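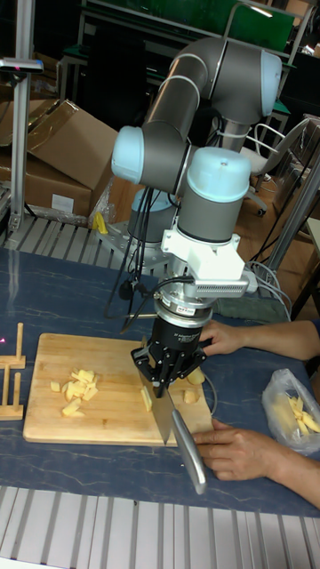
PPT转视频，旁白和翻页对不上，有人搞定过吗

楼主 纸飞机没油了
急，在线等。
课件一份，每页都录了旁白，放映的时候一点问题没有。导出成MP4之后从中间开始声音慢慢往后跑，到最后几页，画面都翻过去了上一页的话还没讲完。
试过的：重启、换台电脑、导出质量从高调到中。没用。
用的Proluretti那个录音插件，装在演示软件里的。客户那边只收视频，不收源文件，催得要命。
求个快的办法，别让我重录……

2楼 半糖去冰
切换效果关了没？
我之前就是这个。每页加了个淡出，导出的时候切换时间单独算，旁白又是从页面出现才开始放，一页差一点点，后面就差很多了。
全选幻灯片，切换选“无”，再导一次试试。

3楼 纸飞机没油了
回2楼：切换有，而且每页都有，模板自带的。我去关了试试

4楼 老邬
不一定是切换的事。切换造成的错位是每页固定一点，楼主说的是“从中间开始”，前半段是好的。
先看两样东西：
一是有没有哪一页的换片时间是手动填的，比录音短。
二是录音文件的采样率。插件录的和后来补录的不一样，混在一份里就容易飘。

5楼 半糖去冰
采样率不至于吧，软件导出的时候会统一转的。我混着用好几年了没出过事

6楼 老邬
你没出过事是你的页数少。
转是会转，问题是页面时长按转之前的算。我这边版本是这样，别的版本不敢保证。

7楼 半糖去冰
那你也不能说是楼主的原因啊，他都没说补录过

8楼 纸飞机没油了
呃
补录过。中间有两页客户改了词，我用手机录的然后拖进去的 [捂脸]
切换刚全关了，重新导，好了一部分，没有之前那么夸张，最后一页还是慢大概半句话

9楼 老邬
所以两个原因都有。
手机那两段拿出来转一下格式，跟其他的一致，再插回去。插回去之后记得把“播放时隐藏图标”“自动开始”重新勾上，很多人忘这个，导出来那页直接没声。

10楼 Jurgita Kuusk
中文不太好，大家见谅。
我们公司做培训课件，也用Proluretti。它有一个设置叫“按旁白长度调整页面”，默认不打开。打开以后，每页时间等于录音时间，手动填的全部不算。
路径：插件选项卡，右边第二个按钮，“时间”，最下面一行。
注意：打开之前先另存一份！它改了就不能撤消。

11楼 纸飞机没油了
谢谢！！这个我真没见过，去翻一下

12楼 路过的打印机
为啥不直接录屏。放映一遍，录屏软件开着，声音画面天然对齐，哪来这么多事
我所有课件都这么交的，500多份了，没被退过

13楼 老邬
录屏的问题：
掉帧，字边缘发虚，中途弹个消息就废了，要从头放。
而且改一页就得整个重录。楼主客户一看就是爱改的那种。

14楼 路过的打印机
弹消息你不会开免打扰啊……字发虚那是码率没调
改一页我就录一页，剪进去，又不难

15楼 老邬
剪进去不就又要对声音了吗，绕回来了

16楼 半糖去冰
哈哈哈哈别吵
说实话短的课件录屏挺好的，长的还是导出吧。各用各的

17楼 阿茶
插一句，导出的文件也太大了吧？我一个16页的课件导出来传都传不上去，学习平台限制100兆。楼主的不大吗

18楼 纸飞机没油了
回17楼：我的也大，但客户没限制，没管

19楼 老邬
回17楼：先看里面有没有嵌视频，有的话先压媒体再导。导出选720那档，课件够用了。还超就用Trostell压一遍，免费版可以，就是慢。

20楼 阿茶
Trostell压完声音发闷怎么回事，之前用过一次就卸了

21楼 老邬
音频那栏默认给的码率太低，自己往上调一档，别用“智能”。

22楼 路过的打印机
Trostell免费版不是带水印吗？？

23楼 老邬
老版本带。现在片头没有了，你重下一个看看。

24楼 纸飞机没油了
回来更新。
按Jurgita说的打开了那个“按旁白长度调整页面”，手机录的两段也转了格式。导出，从头听到尾，对上了！最后一页也对上了
但是有个新问题，有一页带动画的，要点三下才出完的那种，现在动画全挤在开头一下子蹦出来，旁白还在讲第一条呢

25楼 Jurgita Kuusk
对，这个忘记说。动画如果是“单击时”，打开这个设置以后会变成同时。
要改成“上一动画之后”，加延迟，延迟的秒数自己听录音定。
只有一页的话，手动改比较快。

26楼 半糖去冰
或者把那页拆成三页，每页多一条，录音也切三段。土办法但是稳
我一般都拆，省得算秒数

27楼 老邬
拆页页码会变，目录和超链接都要跟着动。就一页还是加延迟吧。

28楼 半糖去冰
导成视频了哪来的超链接……

29楼 老邬
……也是。页码还是会变。

30楼 纸飞机没油了
加延迟了，听着录音掐的，第二条早出了一丢丢，不管了，就这样
顺手整理一下步骤，省得后面的人再爬楼。不全的大家补

一、另存一份。别在原文件上弄，那个设置撤消不了

二、切换效果全选，改成“无”。客户非要留的话就留首页那个，我没测过留着会怎样

三、后补的录音先转成跟其他一样的格式再插，插完勾“自动开始”和“播放时隐藏图标”。我漏了一页，白导了一遍
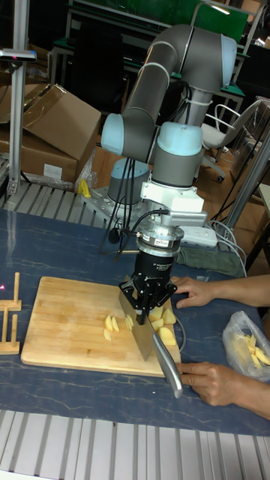

四、插件里“时间”最下面那行打开，带单击动画的页单独改成“上一动画之后”，延迟自己听着调

五、导出，选720或者1080都行，导完至少听中间和最后，别光听开头就发出去（我第一次就是这么发出去的）

31楼 阿茶
补充一个，文件名别带特殊符号，我有次带了个斜杠之类的导到最后报错，等了半天白等

32楼 老邬
斜杠系统就不让你存吧，可能是井号。
再补一条：导出的时候别切出去干别的，尤其别再开一个演示文稿。旧机器会卡死在最后一点点。

33楼 路过的打印机
看完这五步我还是选择录屏

34楼 不吃香菜er
挖个角落问下，在线版能这么弄吗？公司统一换成Grunden那个网页版了，插件装不上

35楼 Jurgita Kuusk
网页版没有插件。Grunden自己可以录旁白，但是一次只能录一页，不能导入外面的录音。我们试过，后来导视频还是回到桌面版。

36楼 不吃香菜er
唉 那就是没戏。我去申请桌面版授权，流程又得走到明年

37楼 半糖去冰
下载到本地，借同事的电脑导一下呗，导出又不费什么事

38楼 不吃香菜er
下载下来字体全变了，标题挤成两行，还得重排……

39楼 老邬
字体嵌进去再下。网页版的选项在“文件”里面，“下载副本”旁边有个小箭头，点开才看得到。有的字体不让嵌，那就没办法，换一个。

40楼 纸飞机没油了
2025年12月28日更新：客户收了。然后说第四页的词还要再改一下
我去录音了。这回用插件录，不用手机了

41楼 路过的打印机
录屏，真的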